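Folding the ginkgo fabric, August notes

Washed at low heat and hung for almost nine hours. The print is green and orange leaves on white, so I square to the edges and ignore the motifs, which are scattered and make poor guides.
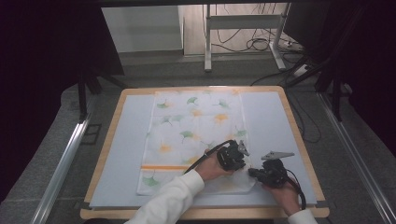 How many folds does it take? Five: two lengthwise, three across.

Final thickness matters more than neatness. My Closico bin has 340 mm of clearance, and a bulky corner uses it up fast. I flatten the hem first — the doubled fabric there holds a crease longer than the rest.
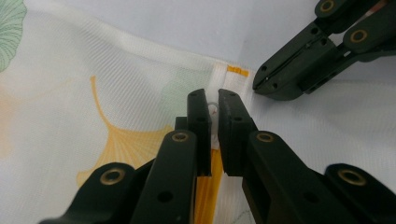

After that I press outward from the middle with a flat palm and leave the stack overnight.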